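From: Hema Venkataraman
To: cell-upkeep list
Date: May 14, 2024
Subject: Re: cable rubbing at the elbow

Spahić wrote:
> We re-taped the cable on our arm in March and the jacket is
> scuffed again. How much slack do you leave, and where do you
> tie it? Also, do you redo the wrist camera calibration every
> time you touch the cable, or only if the numbers drift?

I leave enough slack that the elbow can fold all the way without the cable going tight, then add 30 mm. First tie goes near the base, the next one past the elbow. Nothing on the joint itself. I run the arm by hand through its full range before I cut the tails off the ties.

As for calibration, yes, every time. It takes 31 poses with the Clatar script and the arm at low speed.
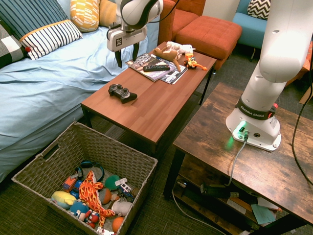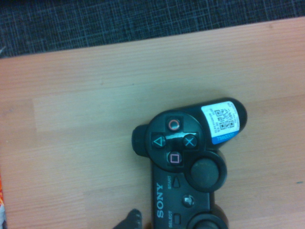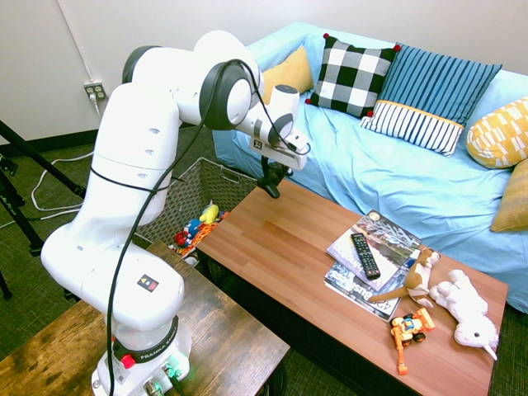
Our routine after any cable work is short. Check the base bolts, power up, calibrate, then run 300 slow moves over the table before going back to normal speed. The loop you want is the one in the last picture, where the black cable goes from the base up over the elbow and down toward the wrist. If yours sits closer to the links than that, I would start there. We swap the cable at 2000 hours whether it looks worn or not. The part number is on the Bristo sheet, and I can send it to anyone who needs it.

Hema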